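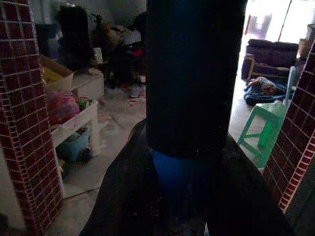
tilehead
Has anyone here moved from Skitex to the new Ganberg gym? My Skitex contract ends in September and I can't decide. Ganberg wants 39 a month, no joining fee. I went in for a look and the kit is all new, but they've kept the old small square maroon tiles with the white grout, so parts of it still feel like a swimming baths. Classes are extra, which I didn't expect.

portela_rower
I moved in the spring. Rowers are good, free weights are fine. It gets packed from 5pm and you will queue for a rack. Over a year Skitex cost me 565 with the locker, so I'm saving a bit.

kettle60
You're not saving if you pay for classes on top. I worked it out and Skitex came out cheaper for me. I do two spin sessions a week.

portela_rower
I don't do classes.

kettle60
Fair enough, but the OP mentioned them.

Marsh_Lane
Don't rule out Clavia. 450 for the year if you pay up front, classes included. Parking is poor.

tilehead
Is Clavia the one behind the retail park? I thought that was women only.

Marsh_Lane
No, that's the old place next door. Clavia is mixed. Showers are better than Skitex as well.

kettle60
Disagree on the showers. Two were out of order for most of the winter and the water pressure is weak.

Marsh_Lane
They were fixed months ago.

tilehead
Thanks all. I'll ask Clavia for a day pass before I give notice. Does Skitex still want 60 days?

portela_rower
Mine was one calendar month. Check your contract, the older ones are different.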